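4.3 Setting up the wrist view in Okero

Before you run a task in the Skirley practice room, check that the simulated wrist camera is attached to the gripper and not to the room.

1. Open the Skirley room from the Scenes menu and wait for the status light to turn green.
2. Under Sensors, choose Wrist and set the update rate to 5.
3. Click Open Gripper. Both fingers should show at the bottom of the view.

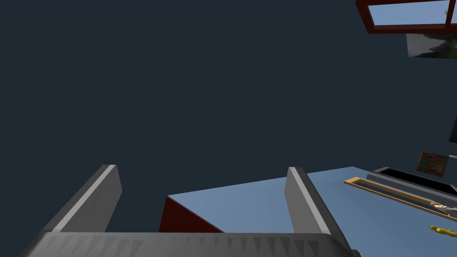
Figure 13. Wrist view with the fingers open. The trays are to the right of the gripper.

Note: Large areas of plain dark colour are normal in this view. Do not raise the brightness to correct them.

4. Jog the wrist until the object you want lies between the fingers. Use the slow setting – the view swings quickly at full speed.
5. If the room looks tilted, leave it. The view turns with the wrist, and Level Horizon works only with the fixed cameras.
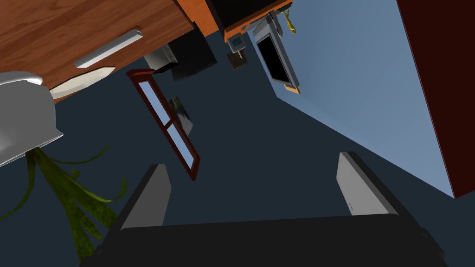
Figure 14. Tilted wrist view, gripper open, with the cabinet at upper left.

6. Click Save Pose and type a name. Names can't contain spaces.

CAUTION: Saving under an existing name overwrites the old pose without a warning. Export your pose list first.

Note: A project holds up to 100 poses. Recordings stop at 2000 frames and the file is saved to the project folder.

If the fingers don't appear after step 3, close the scene, reload the Stüber gripper file and start again from step 1.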